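**Section 3. Setting up your places and your first list**

If you skipped straight here, go back and make your Jovier account first. I'll wait! Everything below assumes you can log in and that you're looking at an empty screen with a big gray plus sign on it.

I wrote Jovier for my own kitchen, so it thinks about food the way I do: every item lives in a *place*, and every place belongs to a *home*. You need one home and at least one place before you can add so much as a can of beans.

### 3.1 Make a home

1. Tap the plus sign and pick **New home**.
2. Give it a name. Mine is called Quezada, after the street, but "Home" is fine.
3. Pick your units. You can have ounces and pounds or grams and liters, and you can mix them later item by item.
4. Choose who else can see it. Leave this on **Only me** for now, we'll share it in 3.6.
5. Tap **Save**.

**Note:** The name can be up to 29 characters long. If you go over, the Save button goes pale and doesn't tell you why. I know. It's on my list.

### 3.2 Make your places

Walk around the kitchen with the phone in your hand for this one. People who do it from the couch always forget the cupboard over the fridge (I did, and I wrote the thing).

1. Open your home and tap **Places**.
2. Tap **Add place** and type what you'd call it out loud. "Baking shelf" beats "Cabinet B2."
3. Set the type: shelf, fridge, freezer or other. The type decides which warnings you get.
4. Repeat until you run out of doors to open.
5. Drag the places into the order you walk past them. The stock check in Section 5 follows this order, so it's worth a minute.

You get 16 places per home on the regular plan. I've never used them all, though I come close when the garage freezer is running. If you hit the limit, combine a couple of small ones. Spices and tea get along fine in my list, even if they don't smell that way.

**Caution:** Deleting a place deletes everything listed in it. Jovier asks once and then it's gone. Move the items out first with **Select all > Move to**.

### 3.3 Clear a surface

Do your first entry right after a shopping trip, with everything out on a table. You can do it straight from the shelves, but you'll be reading labels with your head sideways, and my neck is not what it was.

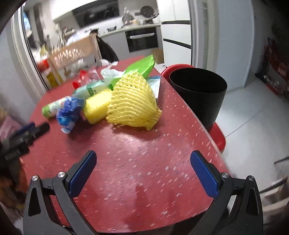 Adding items goes a lot faster if you decide beforehand what counts as an item. My rule is that if I'd write it on a shopping list, it gets an entry, and if I wouldn't, it doesn't. Bags, twist ties, sleeves and boxes-inside-boxes stay out of it. So a foam fruit net like the yellow one in that heap on the red table never gets its own line, but fruit does, under the name of the fruit. The same goes for weights: type in what you'll eat, minus the wrapping, or your totals will creep upward all winter and you'll wonder why the app says you have potatoes.

### 3.4 Add your first items

1. Open a place and tap **Add item**.
2. Type a short name. Jovier starts guessing after the third letter. If the guess is right, tap it and you can skip step 4.
3. Enter the amount and pick a unit. "Some" is an allowed unit! I use it for rice.
4. Pick a group (dry goods, drinks, produce and so on).
5. Add the date if there is one. See the note underneath before you do this for everything.
6. Tap **Save and next** to stay on the same place, or **Save** to go back.

**Note on dates:** You can tell Jovier that a date is a *best by* or a *use by*. Best by gives you a soft reminder in yellow. Use by gives you a red one that sits at the top of the list until you deal with it. When I started out I marked everything as use by, and by November my whole list was red and I'd stopped reading it. Save the red for meat, fish, milk and leftovers.

**Note on the scanner:** The scan button works with the bar codes on most packaged food. It doesn't do well with crinkly bags, so flatten the bag with your thumb, or give up and type. Typing is quick once the guesses get to know you. After a scan, always check the name, too. Imported groceries sometimes come up with no name at all, and then you can call them whatever your family calls them.

### 3.5 Sizes, packs and half-used things

This is where I get the most mail, so let me go slowly.

Every item has an **amount** and a **pack size**. The pack size is what's printed on the package. The amount is how many of those you have. Three boxes of pasta at one pound each is amount 3, pack size 1 lb. Don't enter it as three pounds of pasta unless you pour it all into one big jar (in that case, please do!).

1. Tap the item and open **Details**.
2. Fill in **Pack size** from the package.
3. Fill in **Amount**. Halves and quarters are okay, and the slider snaps to them.
4. Turn on **Opened** if one of them is open. A little half-moon shows up next to the name.
5. Set **Remind me at** to the lowest amount you're comfortable with. Zero means you only hear about it when you're out.

Metric packages are fine even if your home is set to ounces. Type the number and the unit together, like 1500ml, and Jovier keeps it the way you typed it and does the converting behind the curtain.
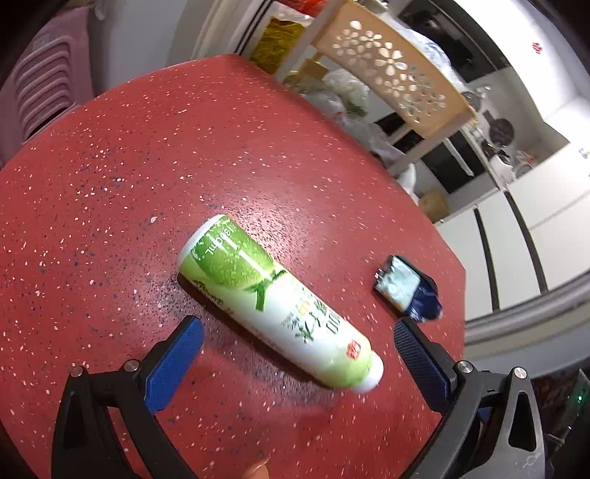

Eustaquio Maldonado wrote to ask why his totals changed when he marked something as opened, and he added that he'd been "doing the subtraction by hand for weeks" before he noticed. He had **Auto-reduce** turned on, and it takes a quarter off the amount the moment you switch on the half-moon. Some people love that. It's under **Settings > Amounts**, and if you'd like to do your own arithmetic, turn it off before you start your list. Changing it later doesn't touch the items already there, so you'd have to go back through them one at a time.

**Caution:** If you switch your home from metric to ounces after you've entered items, anything you typed *without* a unit will be read as ounces. A bag of flour saved as "1000" becomes a very impressive bag of flour. Check your list for bare numbers first, using **Search > No unit**.

### 3.6 Share the list

1. Go to your home's settings and tap **People**.
2. Tap **Invite** and send the link by text or email.
3. Choose **Can edit** or **Can look**. Kids who eat straight from the box should get **Can edit**, in my opinion, so there's at least a chance.
4. Wait for the name to turn from gray to black.

The link is good for 7 days. After that you'll need to send a new one, and the old one leads to a page that just says "Expired" in large letters.

If two people change the same item at the same moment, the later one wins and the earlier one goes into **History**. You can put it back from there with one tap. My sister and I have fought a whole silent war over the peanut butter in History.

### 3.7 Printing shelf labels (skip this if you don't care)

I like a label on the shelf edge with the place name on it. Jovier prints to the Finow and the Stalex label makers, or to plain paper if you own scissors.

1. Tap **Places > Print labels**.
2. Tick the places you want.
3. Choose the tape width. The Finow takes the narrow one only.
4. Set the text size. I use 11 for shelves and go bigger for the freezer.
5. Print one label first and hold it up against the shelf before you send the rest.

**Note:** The Stalex leaves a long blank tail on the first label of every batch. Put your shortest name first and trim it.

**Caution:** Paper labels don't last in a freezer. They curl at the corners, then they drop down the back. Use tape in there, and wipe the shelf edge dry before you press it on.

Once your places are in and you've got a dozen or so items listed, leave it alone for a day or two and just cook. Section 4 covers taking things *off* the list, and it'll make more sense after you've forgotten to do it a few times.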